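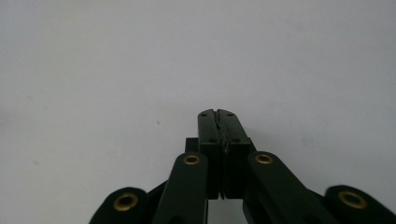

Wed 27 June
Clulilby build 54, save system

The overnight soak test of the save routine was completed on the Nyarko test unit. Of 3000 automated saves, 1287 were made during room transitions, where players had reported lost progress. All of the transition saves loaded correctly.

One fault remains open. When the player quits from the shop menu, the coin total reverts to its value at the last door. The inventory is kept - only the coins are affected. 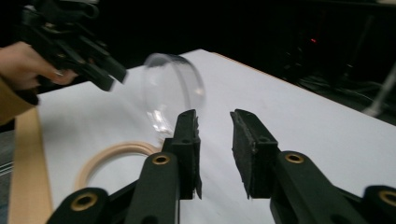 Photo: Nominex workshop

The coin value is written by the older Fakell module, which does not receive the quit signal. Colleagues are asked not to edit that module until the fix has been merged.

Load time from the title screen is now about 61 frames. The turnip patch level has not been retested. Controller remapping is held over to July.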